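How to Sort a Pile of Loose Hex Keys (and Keep Them Sorted)

If you have ever put together a bookshelf, tightened a bike seat or fixed a wobbly desk chair, you own hex keys, and probably more of them than you think. They come in the box with the furniture, they come in sets with a holder that cracks the second winter, and little by little they drift into every drawer in the house. I spent a rainy evening in July getting mine under control, and it went so much better than I expected that I wanted to write the whole thing down, start to finish.

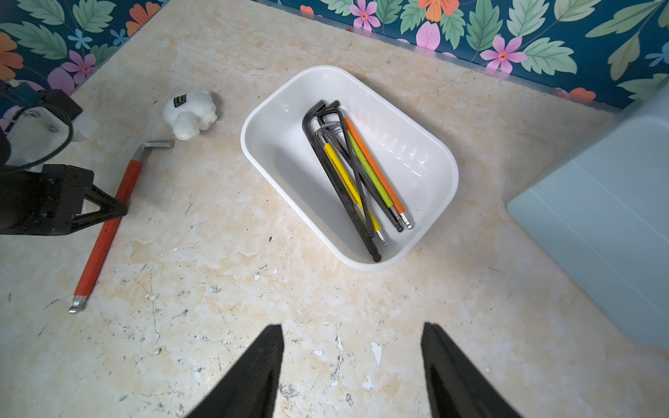 What you'll need

A shallow tray with a raised rim (a plastic one is fine, and white is lovely for this because dark keys show up so well against it)
An old rag
A little light oil
A ruler or a set of calipers
Colored tape or paint pens, for any keys that aren't already color coated
A holder, a tool roll or a few small zip bags

Step 1: Round them all up

Go through the house before you sort a single thing. Look in the junk drawer, the toolbox, the bike bag, the sewing basket, and the envelope of spare parts you taped to the underside of the bed frame and forgot (mine was from a Cudach bed, and the key was still in it!). Put everything in the tray as you go. You want the whole crowd in one spot, even the ones you're sure you'll throw out.

Step 2: Lay them the same way

Turn the keys so the short bent arms are all at one end of the tray and the long arms run down its length. They'll cross over each other in the middle and that's perfectly all right, you're only after a rough bundle at this point. Once the bends are together you can see the lengths and the tips without digging, and you'll stop pricking your fingers, too.

Step 3: Pull out the colored ones

A lot of newer sets have a bright coating on the shaft, a different color for each size. In my tray the orange, the lime green and the yellow jumped right out, and the long black one was easy to spot as well. Take the colored keys out first and set them on the counter in a row. The gray and silver ones take more patience, so it's nice to have the pile shrink a bit before you get to them.

One word of caution: colors don't carry over between makers. Orange in a Skuvier set may be a completely different size from orange in a Vusitgate set, so please measure before you trust your memory.

Step 4: Measure across the flats

Hold the caliper jaws against two opposite flat sides of the short end and read the number. A ruler will do for the big sizes, but it gets hard to read on anything under 3 mm. Many keys have the size stamped on the shaft, and if you tilt them under a lamp you can often make it out. Make one row for metric and another for inch sizes. A few of them are so close you'd swear they match, and using the near miss is how bolts get rounded out, so take your time here.

Step 5: Look at the tips

Some long arms end in a ball and some are cut off flat. The ball end lets you come at a screw from an angle, which is wonderful behind a chair leg or under a sink. It isn't as strong, though, so start the screw with the ball and do the final tightening with the short arm. If a tip looks rounded or twisted, let that key go.

Step 6: Wipe and oil

Put a drop of oil on the rag and run each bare metal key through it. Then go over it again with a dry corner so it doesn't feel greasy. For surface rust, rub with fine steel wool first. Leave the wool away from colored coatings, though, as it will dull them.

Step 7: Mark the plain ones

Wrap a narrow band of tape near the bend, or use a dot of paint. I used blue for metric and left the inch sizes bare. Whatever you pick, write it on a slip of paper and tuck it in with the keys, because you will not remember by next spring.

Step 8: Give them a home

If you still have the original holder, fill it from smallest to largest and see what's missing. I had a canvas tool roll from Igwe with enough pockets for one good key in each size, and that now lives in the kitchen drawer. The duplicates went into two zip bags, metric and inch, down in the garage.

Keep the tray somewhere handy as well. When a key turns up in a coat pocket it can go in there until you have a minute to measure it and put it away.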